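The Grellska Road

My aunt left me a bakery in a town called Grellska, and I want to say right up front that I can't bake. I can't even do the kind that comes in a tube and you whack on the counter. But there was the letter, with the stamp and the date on it, Feb 13, 2018, and a key taped to the bottom of the page with what I'm pretty sure was surgical tape.

So I drove up. It's 300 miles if you take the highway and a little less if you go by Granamov, and of course I went by Granamov, because I'm a person who sees a shortcut and thinks it was put there for me. The snow started at the pass. I had a thermos, half a bag of pretzels and a tape of accordion music that was stuck in the dash when I bought the car (it only plays side two), and I sang along to all of it, which is hard with accordion.

The sign at the edge of town said GRELLSKA, POP. 2,087, and somebody had painted a little loaf of bread under the number. My aunt, I thought. She would.

The bakery smelled like yeast and old pennies. There was a note on the oven, in her big slanted writing, that said DO NOT LET IT GET COLD, and I stood there in my wet boots with my hand on the oven door, and it was warm. She'd been gone for five weeks! I looked all over for whoever was feeding that thing. I checked the back room, the cellar, the closet with the flour sacks. I even checked the alley, where a gray cat gave me a look like I owed it money.

I slept on the couch upstairs in my coat. At four in the morning I heard the street door, then feet, then the scrape of the stove shovel, and I lay there deciding whether I was brave. I decided I was medium. I went down with a rolling pin, and there were six people in my aunt's kitchen, all of them older than God, shaping rolls in the dark.

"You're late," said the lady at the sink.

"I didn't know I was coming," I said.

She handed me an apron. 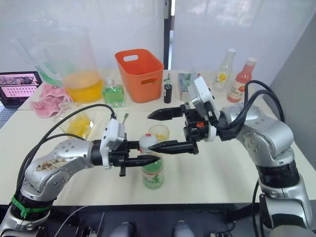 They'd been doing it in shifts, she told me, once my hands were good and stuck in the dough. My aunt had baked for the whole town for 33 years and kept a ledger of who couldn't pay, and when she died they opened it up. It came to 1,370 loaves. So they were working it off. They'd had a meeting about it over at the Brirkia, the bar by the bridge, and there was some shouting, and a man who hadn't spoken to his brother in ages had to ask him to pass the pencil.

"How many are left?" I asked.

"Plenty," she said. "You're pressing too hard. It's bread, it isn't a doorbell."

My first rolls came out like hockey pucks. The cat wouldn't touch them. An old man in a fur hat ate two, though, standing up, with his eyes closed, and told me they were terrible and put a third one in his pocket.

I'd planned to stay the weekend and sell the place. I had the number of a buyer in my wallet and everything. I called him in September — just to be polite — and had to keep wiping flour off the phone, and he asked me what all that noise was in the background.

"That's the shift change," I said, and then somebody yelled that my crusts were burning, so I had to go.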